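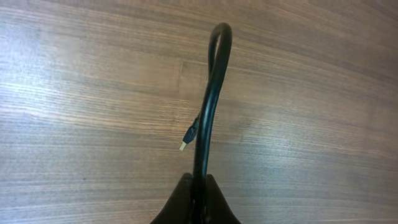
Magazine > Natural History > Wetlands

The Koladow Fen Gives Up Its Past

Peat keeps careful records. In the Koladow fen, cores drawn each February, when the ground is firm enough to walk on, hold birch and sedge pollen laid down over 4000 years. The lowest layers are lake mud.

Archie Rankin has studied the fen for much of his career. The Stanciu family cut its first drainage ditch to grow hay, and the surface sank 62 inches before the pumps were shut down. Sundew and cotton grass have since returned to 400 acres – the bitterns have been slower.
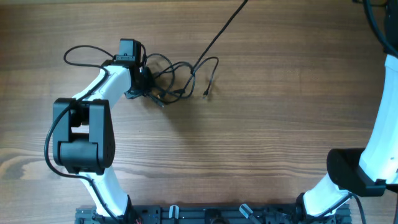

Two white-and-black arms on their base rail, over a wooden tabletop.

Ihor Ivanyshyn, who maps the old channels, believes that the Nindo Creek once fed the basin from the north. Five of his test pits contain river gravel, and a sixth is planned at the eastern margin.

Related Articles
Otters of the Cimov Estuary
How a Bog Burns
Reading Tree Rings in Cedar Swamps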